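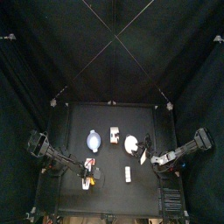

The new release of our two-arm planner is out, and the bit we're most excited about is the shared timing between left and right. Up to now each arm worked out its own path and then waited for the other to get out of the way, so jobs that needed both hands felt slow and a bit stiff. Now one planner handles the pair, and it replans 8 times a second while they move. The tabletop set at Inwood is a lovely test for it: a bowl, a plate, a small box and a small block all share the black table, and with the right gripper holding a flat white card at a downward angle, the planner has to treat card and gripper as one shape. Thin things like that used to vanish from our collision model altogether!

We ran 134 layouts through the Sulldale simulator before trying any on the real arms, and the planning time limit is now 90 milliseconds by default. You can change it in the settings file — look for the "joint budget" line. Logs keep the last 2000 steps, so it's much easier to scroll back and find where a path went odd. The Andutville team will get the update next, and grasp scoring is what we're working on now.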